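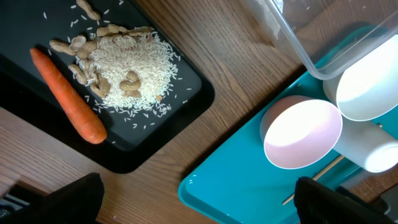
Figure 7.1 A sorting exercise seen from the gripper's side: carrot, rice and peanuts on the black tray, with bowls and a cup on the teal one.

Chapter 7
Buying a Kit and Living With It

Up to this point you have been allowed to assume that the arm does what the arm is told. Chapters 4 through 6 gave you joints without slop, cameras without glare, and objects that were mostly cubes. If you enjoyed that, consider going back and reading them again, for the present chapter concerns equipment that arrives in a box with a packing list.

Our running case is the Skirside bench kit, sold by Fernandes to teaching labs and small food businesses. It contains a tabletop arm, a two-finger gripper, a small camera that clamps on near the gripper, a mounting plate, and a booklet whose first page thanks you for your excellent taste. The list price when this edition was prepared was $2,079. The booklet says that the kit will "handle everyday items with confidence." By the end of the chapter you should be able to read a sentence like that one and write down what would have to be measured before you believed it.

Start with the figure. A carrot is about as friendly as food gets to a pair of fingers. It is long, it is firm, and it shows up bright orange against a dark tray. Nearly every kit demonstration you will ever watch includes something like a carrot. Peanuts in the shell are harder. They are small, they have a waist in the middle that invites a bad grip, and they lie on top of one another and sink partway into whatever is underneath. Rice is a different matter altogether. Picking up rice grain by grain is possible in the sense that walking to Argentina is possible.

Now look at the teal tray. The bowls are tipped, and the insides catch so much light that they come close to washing out. A buyer looks at a bowl and sees a bowl. The camera gets a bright patch and must work out where the rim is. Glossy plastic and clear containers cause the same sort of trouble, and we return to them in Section 7.4.

What the seller tells you

Product sheets for kits in this class tend to give three numbers: reach, payload and repeatability. All three can be perfectly true and still leave you with peanuts on the floor. Payload tells you that the arm can hold up a carrot. It has no opinion on whether the fingers will close around one.

Zuweira Ankrah, who bought two Skirside kits for the teaching kitchen at Solley, kept a log of her first 205 attempts at peanuts and sent us a copy. She had started with the factory fingertips and changed to the softer pair in September, at attempt 40. Her notes on the factory pair are brief and cannot all be printed here. "Closed on shell, shell left" is typical. We will use her log in Section 7.3, where you will be asked to decide whether the new tips helped or whether she simply got better at setting up.

What the seller leaves to you

Lighting, mostly. Also the table, the trays, the cables and the afternoon. Kwadwo Kpodo's review of the rival Atov kit, reprinted in Section 7.5, gives 11 lines to the arm and two pages to the clamp that holds it down. Students sometimes take this for a joke. Readers who have owned a clamp do not.

Before you go on

Have the following ready for the exercises:

A product sheet for any arm kit now on sale
A tray with a raised rim
One firm vegetable
A handful of peanuts in the shell
A cup of dry rice, and a broom

You don't need an arm until Section 7.3. Until then your own thumb and forefinger will do, with one eye shut and the other as close to your knuckles as you can manage. Keep your wrist stiff. It will be slow, and you will begin to feel some sympathy for the product.

7.1 Reading a Product Sheet

Take the sheet you have chosen and underline every verb. Next to each one, write the object it applies to, if the seller has named one. "Grasps" is a claim about fingers and something else, and the something else is often missing.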